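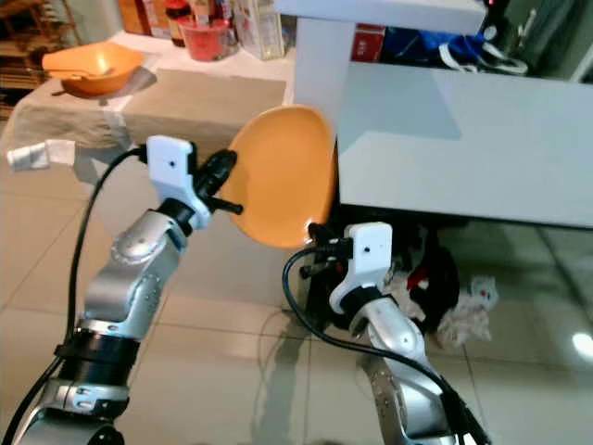 Clurkiris is a small table of restaurant menus, typed up by hand from printed copies. It holds 2,000 dishes from 300 menus, all from Clenville and the villages nearby.

## Files

- `menus.csv` — one row per menu, with the restaurant type and the month it was collected
- `dishes.csv` — one row per dish, joined on `menu_id`

Both are UTF-8 with comma separators. Prices are stored in pence as whole numbers. 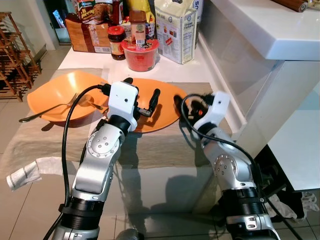
## Fields in `dishes.csv`

| Field | Type | Notes |
|---|---|---|
| `menu_id` | integer | key to `menus.csv` |
| `name` | text | as printed, spelling mistakes kept |
| `course` | text | one of six values |
| `price` | integer | empty if "market price" |
| `sharing` | boolean | true if the menu says it serves two or more |

Set menus are split into separate dishes. The price goes on the first row only, so do not average `price` without dropping rows where `set_menu` is true in `menus.csv`.
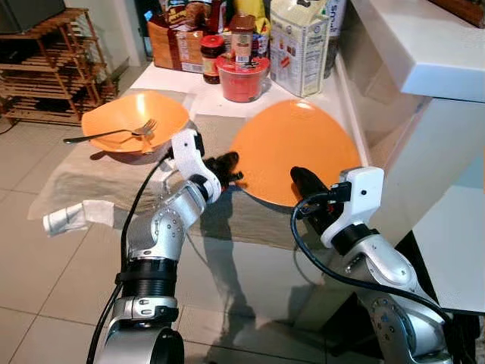 **Are drinks included?**

Only where they form part of a set menu. Separate wine lists were left out.

## Known problems

Course labels were added by Kalliopi Katsaros and checked by Polyxeni Kyriakidis. Soups are the weak spot — around 6 menus list them under both starters and mains, and the first listing was kept.

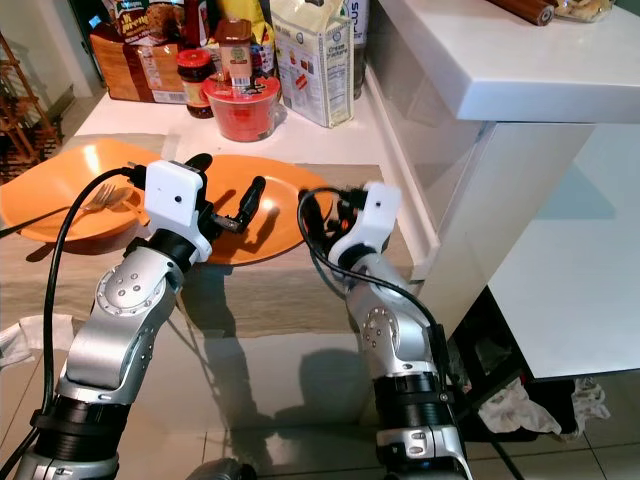
Side dishes have a similar fault. Chips and bread are sometimes priced inside the main, and in that case they have no row of their own.

## Changes

- December: duplicate menus from Holmgren removed
- `course` now lower case throughout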